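The cat arrived in January with a name already attached, Mavromatis, printed on the shelter card in block capitals. I don't know why. The woman at the desk said he came with it, the way other cats come with fleas. He's gray, he's built like a loaf, and he answers to it exactly as often as he answers to anything.

I'd had dogs my whole life before this. With a dog you get a sort of contract. You provide the cheese, the dog provides the sit, and you both go to bed feeling you've achieved something. So I assumed, with the confidence of someone who once taught a beagle to ring a bell, that I could get a cat into a carrier.

The carrier was the whole point. His first trip to the vet had taken 40 minutes to begin, and the drive itself is six. I ended up wearing oven mitts. He ended up in the bag feet first and swearing, and the people across the hall, who had been friendly until then, have been a little formal with me ever since.

So I bought a new one. It's called the Bramar, it's hard-sided, it opens from the top and the front, and the reviews were full of people whose cats apparently stroll in and pull the door shut behind them. I read a lot of those reviews. There were 3,576 of them and I won't say how many I got through, but I started after dinner and the recycling truck was outside when I stopped.

The advice everywhere is to leave the carrier out so it becomes furniture. Fine. I put it in the corner of the living room with the door off and a towel inside, and Mavromatis gave it the look he gives the dishwasher. For two weeks he walked around it in a wide curve, like it was a person he owed money.

Next came treats. I'd been told freeze-dried chicken was the answer to everything, so I got a bag of Prevum, which smells like a gym locker and costs more by weight than anything I feed myself. Day one, a piece in front of the carrier. He ate it. Day two, a piece on the doorsill. He ate it with his neck stretched out to about the length of a goose's, back feet planted firmly in the free world. Day three, a piece on the towel. He sat down and waited for me to bring it to him, and I'm sorry to say that I did.

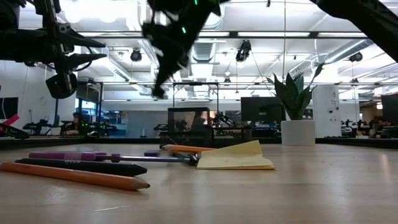
Somewhere in there I decided what we were missing was a clicker. I'd used one with the beagle, and there's a whole corner of the internet where cats high-five their owners on cue. The idea is simple: click, treat, click, treat, until the click means something good is coming. Mavromatis got this in one evening. By the next morning he had also worked out that the clicker lived in the drawer of the hall table, and he would sit in front of that drawer at 5 a.m. and yell at it.

I did teach him to touch his nose to the end of a chopstick. It's called target training and it really works. He'll follow that chopstick across the room, over the back of the couch, up onto the windowsill. He followed it right up to the Bramar, watched it go inside, and then looked at me with what I can only call pity.

A person at work told me to try Fustholm, a little brand that makes calming sprays, so I did that too. You spritz the towel and wait ten minutes. It says lavender and something herbal on the bottle. He slept in the laundry basket all that day, on the far side of the apartment, with the door pushed mostly closed. I slept great, for what it's worth.

What finally changed things was the box the carrier came in. I'd left it flattened behind the couch, meaning to take it down to the recycling, and one Thursday I needed somewhere to dump the winter hats, so I taped it back together. I turned my back for as long as it takes to find a hat. He was in it up to the ears.

So now the box sits on its side, and the towel that used to be in the Bramar is in the box. Every few days I slide the whole thing a couple of inches closer to the carrier. The plan is that eventually the open end of one will meet the open end of the other and he'll just sort of continue. I've been at this a month. Last night he put one front paw over the lip of the carrier and left it there through most of a phone call with my sister, and I whispered so I wouldn't spook him.

His booster shot is due in 2 weeks. I've washed the oven mitts.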